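Two power strips and loose cables on a small round table near the stairs, how to keep it tidy?

Posted by Pusia in Home and Living

Hello everybody. I hope I write in the correct section, if not please move it.

We have in our living room a round white table, 80 cm wide, and it stands close to the wooden staircase. It became the place where everything electric is charged and used: the laptop, two phones, the lamp, sometimes the sewing machine of my daughter. The wall outlet is behind the stairs, so for each evening of work I bring the power strips up to the table, and after dinner I put them away again in a drawer. Every time it is the same knot of cables. 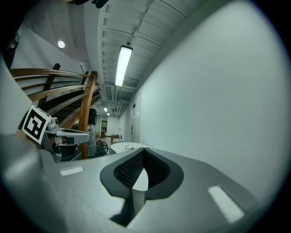
The stairs are the reason why I can't simply leave a cable on the floor. My mother-in-law goes up and down there many times in the day and she is 80 next July, she does not lift her feet very much. I also do not want to drill anything in the railing, it is old wood with a nice honey color and my husband would be very sad.

What I tried until now: a cloth bag for the cables (they come out in a worse knot than they went in), and a plastic box with a lid from the Dolleo shop, but the box is too short for the longer strip. I would like to hear how other people do it with a round table, because all the advice I find is for a desk with a straight back side. Also, is it okay to plug one strip into the other? My neighbor does it for years and says it is no problem.

Thank you in advance, and sorry for my English.

Desmond Whitlock

Please don't plug one strip into the other. It may work for years as your neighbor says, but everything on both strips then pulls through the first cord. If you have a sewing machine and a laptop it is probably not much, but one cold evening somebody adds a heater and the cord gets hot. Use one strip with enough sockets and a cord long enough to reach the wall.

For the round table, forget the back side. Put the strip under the table top. You can get flat adhesive hooks, two for the strip and two or three for the cord, and bring the cord down along one leg with reusable ties. Check first what the strip weighs, and what the hooks can hold.

castellanos_m

just buy a smaller strip

Sudon

I had the same situation in our old apartment, also with the stairs beside the table, so I will write what we do. I am also not a native speaker, so we can excuse each other.

First, decide if the strip lives on the table or if it only visits. Desmond's hooks are good for a strip which lives there. For a strip which only visits, I think the hooks are too much work and you will stop using them after one week. I did.
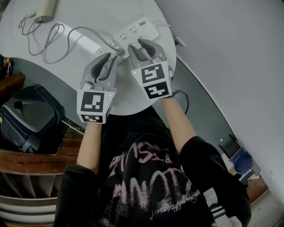
My method begins with the order in which I do things. I switch off the strip and take it out of the wall before anything else, and only after that I pull out the plugs. It helps very much to clear first the long cable. If you have one gray cable lying in loops over half of the table and its plug is still in the end of the strip, everything you lift will catch in it. So I take out this plug, I hold the cable near the plug and I make loops of the same size, the length of my hand. One loop goes normally, the next one I turn under, and so on. Then it does not twist and it opens again without a knot. The thin white cord of the strip comes last, and I do not wind it tight around the strip, as this bends the cord at the place where it goes inside.

The adapters I keep apart in their own small box. An adapter is heavy, and when it is in the same bag with the cables it rolls around and makes your knot for you. I wrote on each one with a marker what it belongs to, which I should have done years ago.

About the box: measure the strip together with the cord when it is folded beside it. Ours needed a box much longer than I thought. We finally took a low basket without a lid, it stands on the second shelf and the strip can look out a little on one side — not beautiful, but it is put away in one minute.

For the path to the wall, is it possible to move the table so that the cord goes on the side where your mother-in-law does not walk? We turned everything to the other side of the room and the cord was then behind the sofa. If it must cross the floor, only bring it out when you are sitting there, and please don't put it under a rug. A cord under a rug can be damaged and you will not see it.

Pusia

Thank you both! I did not know this about turning every second loop, I tried it now with the laptop cable and it opens very nicely. I will ask my husband about moving the table. The adapters get their own box today. Sudon, do you remember how long is your basket?

Sudon

I measured it, 62 cm on the inside. The strip has five sockets. With six sockets I would look for a longer one.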